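We use cookies to remember your settings and to count visits. Accept all | Manage choices

Kurkovo Small Parts Challenge

The Kurkovo Small Parts Challenge is a yearly student project in robot manipulation, run by the Zelemen robotics club and open to beginners and experienced members alike. Student teams record themselves handling small pieces of hardware with hand-held grippers, then use those recordings to train a robot arm to do the same job without help. It is best known for its tiny objects. Bolts, pins, washers and rings give a robot plenty of chances to fail, and the students seem to love it for exactly that reason!

The project takes its name from the Kurkovo workshop, where the first season was held. It now runs through the school year, starting in October and ending with an open demonstration evening in spring.

Origins

The challenge grew out of an older club activity called Ayala, a block-stacking contest in which students wrote every arm movement by hand. Ayala was popular, but its programs were fragile. Move a block by the width of a finger and a routine that had taken weeks to write would close on thin air. Several members began asking whether an arm could learn from watching people instead, and the club set aside one season to try it.

That first season produced 349 usable recordings, most of them of a single task — picking up a washer and placing it over a post. The trained arm managed it often enough to win over the doubters, and Ayala was folded into the new project the following year. A few of its blocks are still used for warm-up exercises.

Format

Teams have up to 8 members. Each team gets the same parts list, the same type of gripper and the same amount of table time, and chooses its own way of splitting up the work. Members usually trade places between operating, resetting the parts and checking recordings, so that everyone has handled the grippers before the season is out.

A season has three stages. In the practice stage, teams learn to move slowly and steadily and to keep the fingertips in view of the camera. In the recording stage, they build up their collection of demonstrations. In the training stage, they prepare the data, train a model and test it on the arm. Teams can go back and record more at any time before the final week, and nearly all of them do.
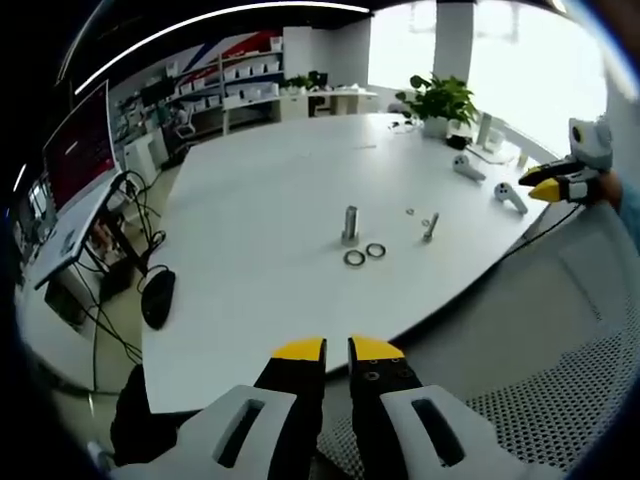 Two-handed tasks were added in the third season and quickly became the favorite part of the challenge. One gripper might steady a part while the other slides a ring onto it, and getting the two to cooperate takes real patience. Some teams have a single student work both grippers. Others put one student on each side of the table, which makes for a lot of talking and a fair amount of laughter, but can produce wonderfully smooth recordings once the pair finds a rhythm.

Tasks

The task list changes every year, though several entries have become fixtures:

Stand-up: lift a bolt lying on its side and set it upright on its head.
Ring pair: place two rings of different sizes next to each other without stacking them.
Washer drop: lower a flat washer over an upright shaft.
Pin pick: pick up a thin pin from a flat tabletop. Many members call this the hardest item on the list, as the pin likes to roll away at the last moment.
Free task: anything the team invents, using parts from the list.

Each attempt by the arm has a limit of 40 seconds. A part that leaves the table ends the attempt, and the next one begins from a fresh layout. Judges draw the starting positions shortly before the run, so a team whose recordings all begin from the same arrangement is in for a rough evening.
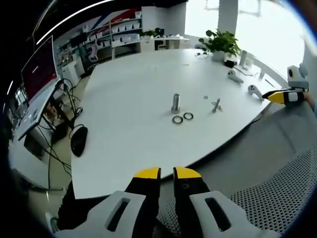 Hand-held grippers at a work table, with small hardware set out for handling.

Recording and data

A demonstration starts with the gripper open and ends when the part has been released. Teams keep a written log beside their recordings, with the task, the operator's initials and a word or two on the result. Clumsy attempts are kept as well. The club found early on that a model trained only on perfect runs had no idea what to do after a small slip, while one that had seen people fumble and recover was much steadier.

The largest collection so far belongs to team Pamard, which gathered 2,185 demonstrations in one season and shared all of them with the other teams afterward. The Pamard set is now given to newcomers as practice material, and its log — full of tiny drawings of escaped washers — has become a club treasure in its own right.

Size has not always decided the result. In the season after Pamard's record, the top score went to a much smaller collection whose members had varied the starting layout on every single run.

Scoring

Points are given for finished tasks, with a bonus for completing a task from three different layouts in a row. Speed counts only as a tiebreaker. A separate award goes to the clearest log, judged by students from the other teams, and it is fiercely contested. Free tasks are scored by a show of hands at the demonstration evening.

Role in the club

The challenge is many members' first contact with machine learning, and it is a very welcoming one. A new student can be making recordings on the first afternoon and see the arm copy those same motions a few weeks later, wobbles included. Older members often stay on as judges or help new teams set up their training runs. The club also keeps a shelf of retired parts from past seasons, among them the original washer, now too scratched for use.

Related articles
Ayala (block-stacking contest)
Zelemen robotics club
Pamard demonstration set
Learning from demonstration
Parallel-jaw gripper

Last updated in October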